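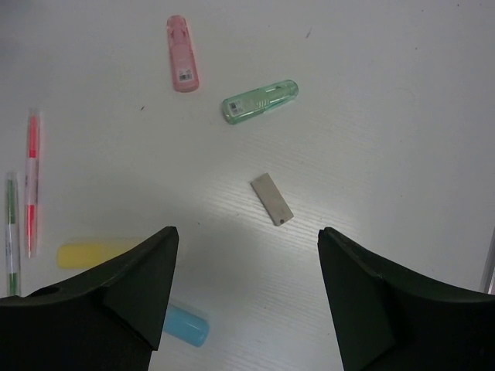

Chapter 2
Small Objects and Their Records

In the first chapter we looked at how a local museum decides what to accept. In this chapter we go down one step, to the moment when the object is already in the building and somebody must write it into the register. This work is slow, and students often want to pass over it quickly. Please do not. Most mistakes that trouble a collection for years are made in this first hour.

We will follow one collection through the whole chapter. The Moner collection came to the town museum of Mellgate in June, in two wooden boxes. It holds 687 objects from a stationery shop: pen nibs, erasers, seals, rulers, sample cards, and a large quantity of small parts which had lost their containers. The shop had sold goods under the name Umano, and later under the name Talpur, and both names appear on the older price lists. No list of the contents came with the boxes.

2.1 What a record must do

A record has to let a stranger find the object and be sure that it is the right one. Read your own entry again with this in mind. "Small eraser, used" is true for 80 objects in the Moner collection, so it does not help us to find any of them.

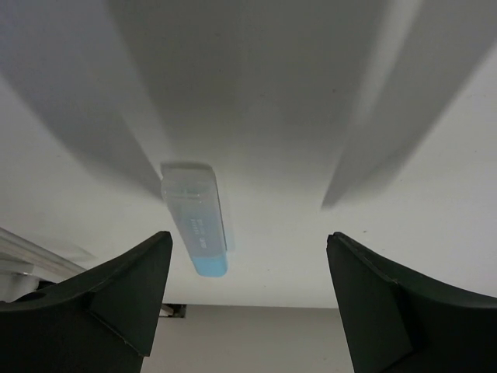

A good entry begins with the general name of the object, then gives its measurements, its material, its condition and its marks, always in the same order. The order is more important than beginners think, for the eye of the reader learns where to look. Shape deserves special care. If a part comes to a point, like the two dark green fingers in the picture, write where the point is and in which direction the edges slope. If there is a small round hole, as in the left finger, say on which side it is found. Use everyday words when you do not know the name of the part. A wrong technical word is worse than a plain one – it sends the next reader to the wrong shelf.

Material is the field where students guess most often. When you are not certain, write "metal or plastic, to be checked" and continue with the next field. An open question in the register is no shame.
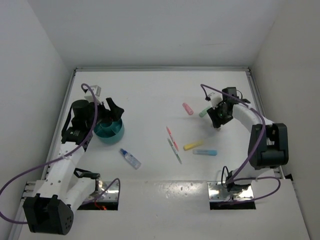 Condition is written on the day of entry and must carry that day's date. The first Moner entry reads: "Ruler, wood, one end worn, ink stain near the middle, 7/7/24." Later entries are added under it, and the old ones are never erased. In this way the register also shows how the object has changed since it came to us.

Section 2.2 deals with numbering, and with the question of whether a box of equal nibs should receive one number or many.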